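Walking to Grosbridge, finally
03/05/2022

I have wanted to write about walking for ages, and now that I've done the whole route from my front door to Grosbridge on foot (twice!) I feel like I've earned it.

It started in November, when my car went in for repairs and stayed there much longer than anyone had promised. I had a standing date with my friend Danuta Duda to swap sourdough starters and gossip, and I didn't want to miss it, so I put on my oldest sneakers and went. It took me around 40 minutes. I had been driving that trip for years and complaining about the parking every single time, and I could have been walking it!

What I love most is how much town there is between the places I used to think of as next door to each other. I found a bakery called Zerel that does a poppy seed roll so good I now leave home early to make room for it. I found an old doorway on Eberhard Street with 1697 carved over it, which I must have driven past hundreds of times with my eyes on the traffic light. I went home and tried to look up who built the house and got nowhere, so if you know anything, please write to me, I'm dying to find out.

I've also become one of those people with opinions about socks. Thick ones, wool if you can stand it, and a spare pair in the bag (my mother always said this and I always rolled my eyes, sorry Mom). I don't bother with a step counter. I tried one for a week and it made me pace the kitchen at night, so off it went. Headphones mostly stay home too, although I make an exception for a long mystery novel when the weather is gray and I need something to pull me along.

Danuta has caught the bug now and wants to do the big loop out past Broltska, with lunch on the way. She is bringing the sandwiches and I'm in charge of the thermos and the map. I'm so excited about this one!

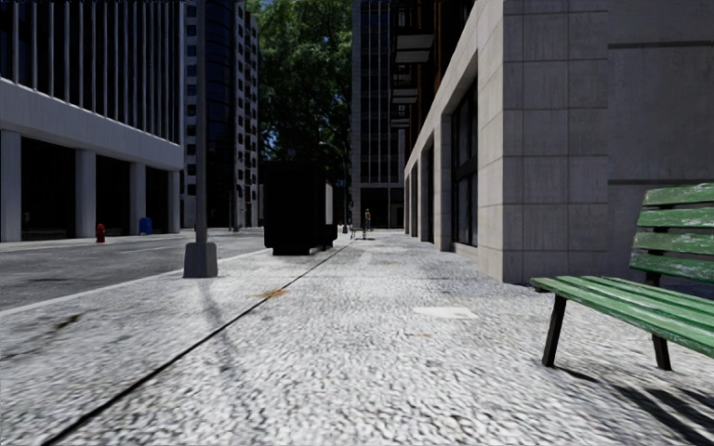

We haven't settled on which direction to go around yet. She says uphill first and get it over with, and I'd like the hill after lunch, when I've got some coffee in me. If any of you have walked that loop, tell me which way you went and whether the café by the church is still open in the afternoon.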